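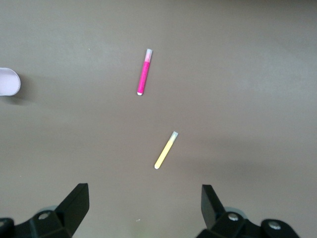
I own 21 swimsuits and wear two of them, so when my editor asked me to spend January packing for a beach trip on a carry-on budget, I laughed out loud. Then I called Seon-mi Shin, who designs resort wear for Brindmont out of a converted bakery in Tresham, and begged for help.

She went straight for the prints. "You keep buying the loud one and then you're scared of it," she told me, holding up a lime halter I'd never taken the tags off (guilty!). Her fix was to treat the loud piece like jeans – throw it under everything. So the halter went beneath a linen shirt, a gauzy skirt, even my old denim jacket, and I got three dinners out of it before anyone noticed.

Fit was the other surprise. I've been a size up for years because straps dig into my shoulders. Urmas Stankevičius, the pattern cutter at Garside, had me try a suit with a longer torso instead and I swear I stood up straighter. His line starts at size 2 and runs up to 16, with a long version of every one, and he's hoping to add more this spring.

I came home with sand in my shoes and a bag of swimsuits for my sister. The lime halter stays with me.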